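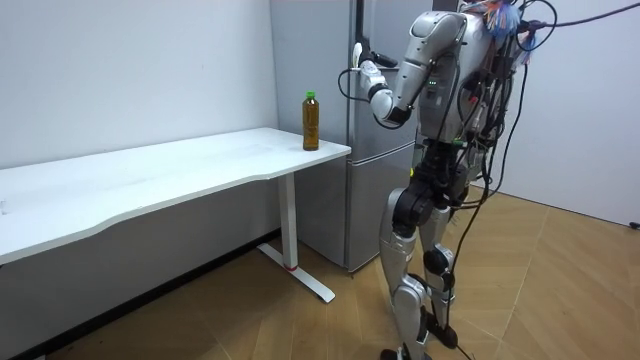

How often does a lino floor need a fresh coat of polish?
Once or twice a year is plenty for most homes, provided the old polish comes off first and the floor gets a proper rinse in between.

Looking after old linoleum: my floor care project
Building Maintenance, Ilotgate College
2021-01-31

I picked lino for my project because of the hallway at my nan's old flat in Okidthorpe. It was dark green, it had been down for longer than I've been alive, and it still looked lovely. The lino in our shared house is about as far from lovely as you can get. It's grey, or I thought it was grey, and it goes tacky underfoot whenever someone has a long shower. So I asked the landlord if I could use the downstairs passage as my test floor and got a very quick yes (free cleaning, why wouldn't you?).

First job was making sure it really was lino. Plenty of people say lino when they mean sheet vinyl, me included before I started. I lifted the metal strip by the back door and had a look at the edge. The colour went all the way down and there was a woven backing, jute I think, whereas vinyl tends to have a printed pattern with a clear layer on top. It also had that faint linseed smell, a bit like putty. This matters quite a lot when you come to buy cleaner. Linoleum is made with linseed oil and doesn't get on with anything strongly alkaline, so soda crystals, ammonia and oven cleaner are all out. I found half a tub of soda crystals under our sink and I have a nasty feeling I know where the other half went.

What I did

I split the passage into four sections with masking tape, running from the front door to the kitchen. Section A got swept and damp mopped with plain water. Section B had the same plus a neutral floor soap. Section C was stripped back and left bare, and section D was stripped and then given Veltance, a water-based floor polish from the Khondokar hardware shop on the high street. The shop was brilliant, by the way, and let me read the backs of all the bottles before I bought anything.

Stripping was the bit I'd been dreading and it was every bit as dull as I expected! I used a stripper marked as safe for linoleum, mixed weaker than the label's strongest setting, and left it down for 4 minutes at a time. Then it was a white pad, a lot of rubbing, and up with the sludge before it could dry. I did a corner behind the door first to check the colour didn't run. The old polish came up brown. Underneath, the floor is a sort of pale blue with cream flecks, and one of my housemates came down the stairs and asked if I'd put a new one in.

After that I rinsed it twice with clean water and left it overnight with the doors open. I can't stress the rinsing enough. On my practice patch I only rinsed once and the polish went on streaky, with a cloudy bit that I had to take off and do again.

For section D I used 200 ml of polish, poured into a tray and put on with a flat mop in thin coats. Thin really does mean thin. It should look as though you've hardly put any down. I waited for each coat to dry to the touch before starting the next and kept everybody out with a chair at each end, which made me popular.

How it held up

I started in June, did my checks by eye with a torch held low to the floor, and carried on for 18 weeks of normal use. That's muddy trainers, a bike, and a washing machine being dragged through.

Section A looked dull pretty quickly, and the sticky patches stayed sticky. Plain water just moved the old muck about. Section B was better than I'd guessed, and if your floor already has decent polish on it I reckon soap and a well-wrung mop would do you for most of the year. Section C looked beautiful for a bit, then started picking up black heel marks that wouldn't shift without scrubbing. Section D kept its sheen and the heel marks came off with a dry cloth, although there's a scratch from the washing machine that no polish was ever going to stop.

It isn't a completely fair test. Section A is nearest the front door, so it took the worst of the wet and grit, and D is by the kitchen where people are mostly in socks. If I had another go I'd run the strips lengthways so that each one got the same feet.

Costs and time

Everything together came to £20, leaving out the mop, which we already had. The polish was the dearest thing on the receipt. Day to day, a sweep and a quick mop takes up to 20 minutes, and that includes moving the shoes.

Things I'd change

I'd put a decent mat down before starting, a coarse one outside and a softer one inside. I'd wring the mop out harder as well. Standing water gets into the seams and makes the edges lift, and we've got one seam by the stairs that was already curling before I began. I've left it alone for now. It needs proper adhesive and a roller, and the landlord wants to look at it first.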